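Home | Guides | Storage | First Aid | Contact

How to sort a box of mixed medical packets into two bins

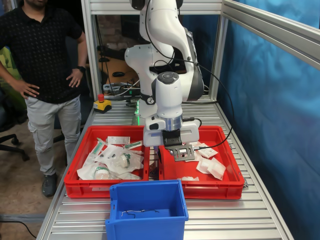 Right, quick one as I keep getting asked. You've got a heap of single packets – syringes, caps, bits in paper and plastic – all tipped in together and you need to find one thing in it. Usually in a hurry. Two bins, one table, an hour if the phone stays quiet.

I did our cupboard last month with Rosalinda Catacutan and we got through 126 packets before lunch. Would have been quicker but we stopped to argue about labels. More on labels further down.

What you need

Two open bins, same size. Colour doesn't matter much, red is easy to spot on a shelf.
A clear table, wiped and dried.
Thin gloves if your place asks for them.
A marker and plain stickers.
A bag for empty wrappers.
A tray or a box lid for anything you're not sure of.

Step 1. Everything in the left bin

Tip the lot in. Don't sort as you tip, you'll only do it twice. Put the second bin right next to it, touching if you can, so packets that slip land in one or the other and not on the floor.

Step 2. Wrappers out first

Loose paper and empty plastic takes up half the room and hides the small stuff. Feel each one before it goes in the bag. Flat caps hide in paper. I lost three that way in February and had to go back through the rubbish.

Step 3. Check the seal

Pick up one packet. Look at both long edges, then the corners. Any split, hole or damp mark and it goes on the tray. Don't tape it up. A taped packet is not a sealed packet, and yes I have found taped ones.

Step 4. Read the date, then move it across

In date and sealed – right bin. Out of date – tray. Can't read it – tray. Don't stand there squinting, keep going and do all the hard ones together at the end under a lamp.

One packet at a time. Grabbing a handful is how the edges get torn, specially the paper backed ones.

Step 5. Group what's left

When the left bin is empty, you've got a spare bin. Use it. Syringes lie flat one way, everything with a cap goes in the other. Long packets along the long side, don't bend them to fit. If the bin is full stop there and start another, squashing them down crumples the paper and your back to checking seals.

Step 6. Label

Sticker on the short end, the end that faces out. What it is, and the earliest date in the bin. We wrote the latest date for years which is no use to anyone. Angelica Sarmiento puts the size as well, nice if you've got the patience.

Step 7. The tray

Now the lamp. Anything still doubtful goes back to whoever looks after your supplies, in a marked bag. Follow your own local rules for throwing it away, don't put it in the kitchen bin.

How often

Every 90 days for us. A small kit can go longer. If you hold 300 or more packets do a bit each week instead, one bin at a time, otherwise it never gets done.

Will add a bit on shelf order when I get a minute.

Updated 8/19/22

Shares 90 | Comments 3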